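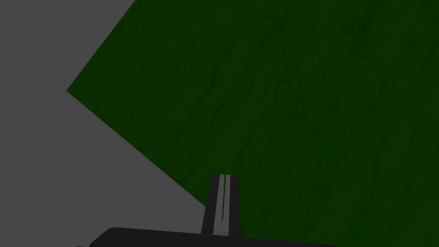 Primthorpe Cabinet Pack: review after one term of club use

The Primthorpe Cabinet Pack is an add-on for the Primthorpe arm simulator, sold to schools and clubs. It contains furnished rooms, a set of cabinets with handles and knobs, one simulated arm with a parallel gripper, and a scoring script. Our robotics club at Endmont bought the four-seat license for $280 to prepare for the household task at the Pisbridge student meet. This review covers the pack as students used it, mostly in pairs, on school desktops with no dedicated graphics card.

Installation

Setup took one club session. The installer checks for the base simulator and refuses to continue if the version is too old, but the error message gives only a code. The code is explained in the release notes and is missing from the manual. After that the four seats activated without trouble. The license is tied to the machine, so moving a seat requires a release step on the old computer first. Do this before the school reimages anything.

Rooms

Each room loads with walls, a floor, furniture and a cabinet already in place. Surface textures are assigned from a shared library, and students can swap them from a menu or let the pack draw them from a seed. The results are not tasteful. Random draws did help us with testing, as a controller that had quietly been tuned to one cabinet color failed as soon as the color changed.

The free camera can be placed anywhere, including on the far side of a wall or at a severe tilt, and it will not correct itself.
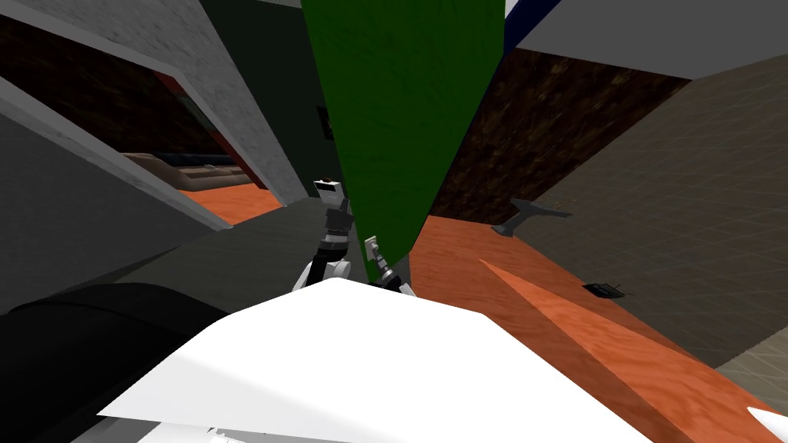
A reset key for the free camera would save time. There is one for the arm and one for the room, and students kept pressing the wrong one. We ended up saving a camera position file for each room and copying it to every seat.

Room geometry loads in full even when the task uses a single cabinet. On our machines this costs a noticeable pause at each reset. Turning off the distant rooms in the settings file brings the pause down to something tolerable. The option is called far_rooms and is not shown in the menu.

Cabinets and handles

Most of the value is here. The cabinets have working joints, and the stiffness and damping of each joint can be edited as plain numbers. Pulls come as plates, bars and round knobs. The knobs are the hard ones. A parallel gripper has to come in centered and fairly square to the face, and a small error in the approach puts one finger against the panel before the other has reached the knob.

Contact handling is acceptable at the default time step. At the coarser setting the fingers can sink into a panel and then spring back hard enough to upset the joint controller. Leave the time step alone unless the machine cannot keep up.
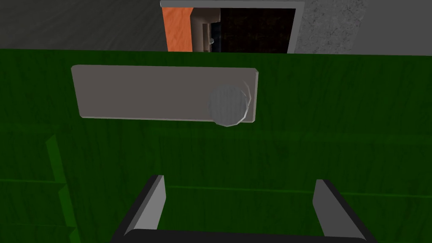
Wrist camera

The wrist camera is fixed to the gripper and cannot be moved, only switched between 2 lens settings. The narrow setting is sharper on the handle. The wide setting keeps more of the gripper in view, and most pairs preferred it for the final approach.

Its weak point is close range. With a plain texture on the cabinet and the handle out of view, there is very little for a feature tracker to hold on to, and our students' tracking code lost its estimate regularly. A real camera would have the same difficulty, so I do not count this against the pack. I do count the lack of a depth output, which the Piątek kit includes at a similar price.
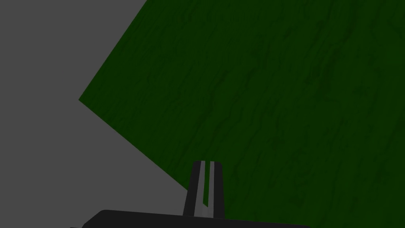 Pairs that logged the arm pose together with each image had a much easier time working out what went wrong. Logging is off by default. Switch it on in the first session and set a folder outside the user profile, or the school's storage quota fills up by the second week.

Scoring script

The script gives each attempt 300 seconds of simulated time and reports how far the door or drawer moved, the peak force at the fingers, and a pass or fail. The pass threshold can be edited. Output is a plain text table that opens in any spreadsheet. One bug: an attempt stopped by hand is recorded as a fail with zero force, which pulls down the averages. Delete those rows before comparing controllers.

Summary of findings

For: editable joints, varied textures, readable scoring output, runs on ordinary school computers.

Against: no depth image, no free camera reset, several useful settings left out of the menu, a manual that trails the software by at least one release.

Recommended for clubs that already own the base simulator and have students comfortable editing a settings file. A club starting from nothing should price the Piątek kit first. We are renewing all four seats, and the request for a camera reset key went to Primthorpe support in August.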